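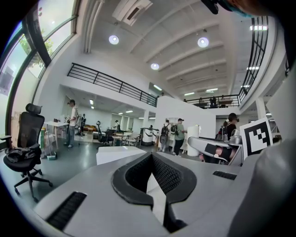
Hand-held grippers in use at the Binach workroom in Mamodcombe.

Binach stops gripper work after strap fault

11/02/2024

Binach has stopped part of the work with hand-held grippers at its Mamodcombe site after a hand strap came open during a session and the tool fell on an operator's foot. The operator had a bruise and went home the same afternoon.

The firm checked all 168 grippers in the building and found 19 with a worn buckle. These were taken out of use. New straps are ordered from a supplier in Worncombe and should arrive before the end of the month.

"The buckle was tested for 3,000 closings, but we did not keep a record of how many each one had done," said Ataberk Erdem, who is responsible for safety at the site. "Now we will keep it."

Estrella Ponce, who leads the operators, said her team had reported 2 loose straps in the weeks before — both were tightened and given back.

Sessions with the other grippers continue. The Kurtuluş office uses an older strap and is not affected.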